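Rondar youth group planner: our review after two terms

I help out with the church youth club in Plolldale, and have done for longer than I care to admit, so I have used my fair share of ready-made programmes. Some were lovely and some went straight in the recycling. When our old material ran out in March we bought Rondar, the boxed planner from Caltodico, and I promised a few people at other churches that I would write down how we got on with it.

What you get

Inside the box are a leader's book, a set of discussion cards, a pad of sign-up sheets and a code for the online part. The leader's book is the heart of it. Each evening has a welcome game, a short Bible reading, a talk you can give more or less as written (or pull to bits, as I do) and a page of questions for small groups. There are 8 themes, and they cover the sort of thing our young people really do bring up - friendship, money, feeling left out, what to do when you have prayed and nothing seems to have changed. I was especially pleased with the one on forgiveness, which doesn't rush anybody. 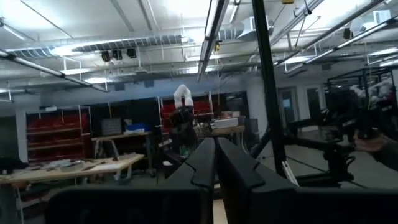
Using it with a mixed group

Our youngest are just into secondary school and our oldest are nearly off to college, and that is a wide stretch for any book. Rondar gives two versions of the questions, one for each end, and I think this is the best thing about it. We split up after the talk and come back together for toast, and the conversations carry on quite happily over the butter. The games are a bit more hit and miss. A couple need a bigger hall than most of us have, and there is one with balloons that I shan't be repeating!

The cards are nice and thick, with rounded corners, and they have stood up well to being sat on. I do wish the print were larger. I ended up reading them out with my glasses pushed up and the card at arm's length, to general delight. 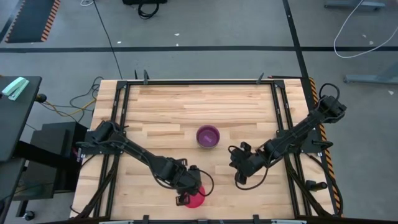
A pink-red cup on the wooden tabletop

The online part

I was dreading this, but it is simple enough. You log in, choose your evening, and print what you need. There are more than 4,000 prayers, songs and short readings in the library, and you could lose a whole afternoon in there (I have). The search is poor, mind you. Typing in "hope" brought up a great long list in no order I could make out, and in the end I went back to keeping my favourites in a notebook.

How it compares

Before this we used Saber, which is cheaper and comes as a single thin book. It is a good choice if you have confident leaders who only want a nudge. Newer helpers found it rather bare, though, and they have been much happier with Rondar - one of them led a whole evening by herself last term and went home beaming.

Would I buy it again?

Yes, I would, and we have already asked for the next box. If your group is very small I would try to share a set with a neighbouring church, as the price is on the steep side and the cards can easily go back and forth. Do photocopy the sign-up sheet before you start, too. The pad runs out quickly and they don't sell it separately.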